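OK so a bunch of you asked how I keep the table-clearing cell running in sim, so here goes, a little thread. Grab a coffee!
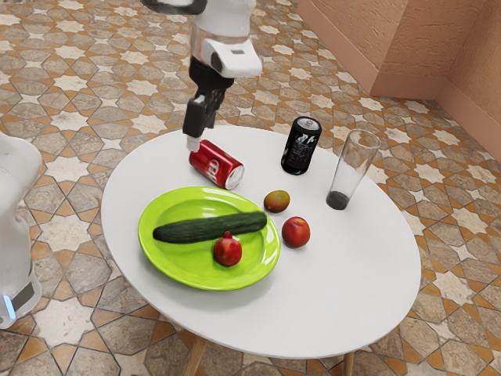 Going in for the red can. Sideways cans, my eternal nemesis.

First thing - the sim cell gets looked after exactly like the real one at Birkthorpe. If I change a fingertip over there, I change it in the sim the same afternoon. We let the two drift apart back in March and I lost most of a week to it (never again).

The part that eats my time is the finger pads. On the real gripper they wear on the inside edge first, so the pads go a tiny bit wedge-shaped and round stuff squirts out the front. You think it's your grasp code. It's not your grasp code. Swap the pads.

I log every swap. Last set came off at 1714 grasps, and the set before that only made it to 420, which was my fault for leaving one screw loose. Kirsty Hulme still brings that one up at lunch.

When I put new pads on, I close the gripper all the way and zero it, then open and close it a couple more times and check the zero again. If it moved, something's not seated. Take it off and start over, sorry!

Then the table height. Our real table is 2 mm lower than the drawing says. Two! Doesn't sound like much until you're coming down next to a can lying on its side and the low finger touches the tabletop before it gets anywhere useful.

For a can on its side I want the fingers across the body, never along it. Upright ones are way more forgiving. A can at an angle means the wrist has to turn to match, and that's where Wafula Ondieki found our wrist offset had the wrong sign. Wafula, I owe you so many snacks.

My check after any change is the same messy table every time: cans, a glass, some fruit, the green plate with the cucumber on it. Run number 221 is the one I compare everything against, just because it was the first one where I didn't have to touch a single setting.

Musyoka Ndung'u asked if I tune grip force per item. Yep, there's a little table of values in Koech (our config tool). Peach gets the gentlest setting. Glass gets a slow close and a lot of me holding my breath.

Next up is the cable clip at the wrist on the real arm, which has started to rub again. Will post pics when I've got it apart - and if anyone has a clip they love, please tell me!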